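Small kindness report from Larneck, because I need to tell someone. Got to the till this morning with a full basket and no purse. Mortified!

Woman behind me (total stranger) just tapped her card. £20! Wouldn't give me her number, only said "do it for someone else in November when it's grim".

So I've put 3 bus tickets in an envelope on the library noticeboard with a note saying take one.

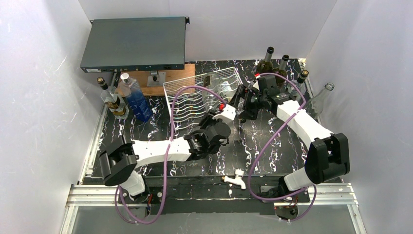 Hanna Mykhailiuk has already outdone me, she's leaving soup on her neighbour's step. I said I'd do her washing-up in return. Bottles crowded up by a wire dish rack is pretty much my natural habitat anyway.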